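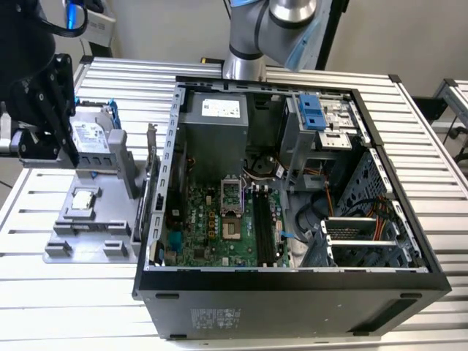
An open desktop tower on a workbench, side panel off.

Jul 17, 2019

Went to the opening at the Etetti gallery. Stayed too long, ate too many of the little pastries, came home annoyed. Writing this before the mood wears off.

The paintings were good. Let me get that out first. Large canvases, a lot of rust and blue, one huge one by the stairs that I went back to 3 times. Somebody spent years learning to put paint down like that and it shows. So why did I see it properly for maybe two minutes the whole night?

Because of the speeches. And the guest of honor, and the second guest of honor, and the man from Zetar (they paid for the lights, we were told, twice) who talked about his company's love of color. The artist got to speak last. She thanked everybody and sat down. By then half the room was holding a phone up at the guest of honor, who was standing with his back to a painting. Nobody asked him to move.

I have been going to these things since college and it has gotten worse. An opening used to be a bad place to look at art but a good place to talk about it. You could grab the painter by the elbow and ask what's going on with the left corner. Now there's a rope. A rope! In a gallery with two rooms.

And the write-ups. Read any of them the next morning. Who came, what they wore, who cut the ribbon, then one line about "vibrant works" and a journey. Always a journey. I read the piece on the Msimang show in May, start to finish, and could not tell you if the work was painting or pottery. It was prints, I found out later. Very fine ones. Small, gray, kind of funny. Not a word on any of that but a whole paragraph on the fruit juice.

I know the argument. Galleries have rent. A famous face sells tickets and gets you in the paper, and a young artist needs the paper. Fine. I've heard it from people I like and they aren't wrong about the rent. But who does it bring in? People who came for the face. They leave when the face leaves. At Etetti the room emptied in 20 minutes, and I counted red dots after, since that's supposed to be the point of all this. 2.

Compare that with the Clarkix building, where they just open the doors. No ribbon. Tea in a pot, the artist sitting on a stool, prices on a sheet by the door. The guest book had 188 names in it when I signed, and a lot of them had written something next to the name, real remarks, a few rude ones. I'd take one rude remark over a whole evening of being graced.

What I'd like is pretty small. Let the artist talk first, while people are still listening. Keep the sponsor to one sentence. Put the honored guest somewhere that isn't in front of the work. And if you're covering it, tell me what is on the wall! Size, color, is it any good, did it bore you. Say it bored you if it did. Artists can take that better then being called delightful for the hundreth time.

The show is up through the end of the month. I'm going back on a quiet morning to have another look at the one by the stairs.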